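Looking After the Hand Grippers: What We Changed This Spring

13/04/2018, by Joscha Albers

Many of you asked me why the hand grippers were out of use so often in winter.

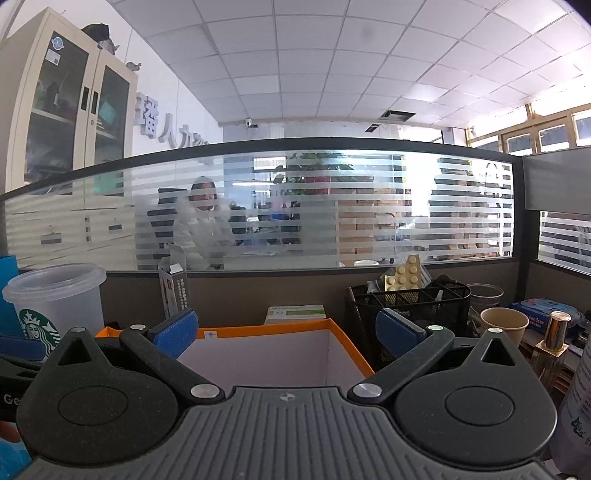

The short answer is that we repaired them only when somebody complained. A gripper would close a little crooked, the person using it would get used to this, and after two weeks the recordings from it did not match the recordings from the others. Revathi Varma found this when she compared the opening width at the start of each session. One unit at the Endberg office had drifted so much that we had to throw away 170 recordings.

So we have now a fixed routine, and I would like to explain it for those who did not come to the meeting.

Every gripper gets a service after 3,000 closings. The counter is in the Tridik software, on the second tab, and it does not reset by itself. Please do not reset it before the service is written in the log. This happened two times already.

The service takes 22 minutes if all the parts are there. First we clean the finger pads with a damp cloth and a little mild soap. No alcohol, please, it makes the surface of our pads hard and they begin to slip. Then we look at the pivots of the linkage arms, the inner ones and also the outer ones. You hold the body with one hand and move one finger gently from side to side. If you feel play, the pivot screw has to be tightened by a quarter turn, and then you try again. If the play is still there, the bushing is worn, and the gripper goes to Raed Nimri in the workshop.

After this we check that the two fingers meet in the middle. Close the gripper slowly on the steel gauge from the Bodbridge kit and read the value on both sides. When the sides are different, loosen the finger holder, not the arm. I made this mistake myself in the beginning and it cost me an afternoon.

Pads are changed always as a pair, also when only one looks bad. Jayanthi Nambiar has ordered 200 new pads from Pichon, and they should arrive in May. Until then, please ask her before you take the last ones from the drawer.

One more thing about storage. A gripper should lie with the fingers open and nothing heavy on top. Some units came back to us with bent arms, and I think they were carried in a bag together with tools.

The log is now one shared sheet for all sites. Mathis Texier keeps it, and he will send the link again to everybody who lost it. If a gripper feels strange to you, write it there the same day, even when you are not sure.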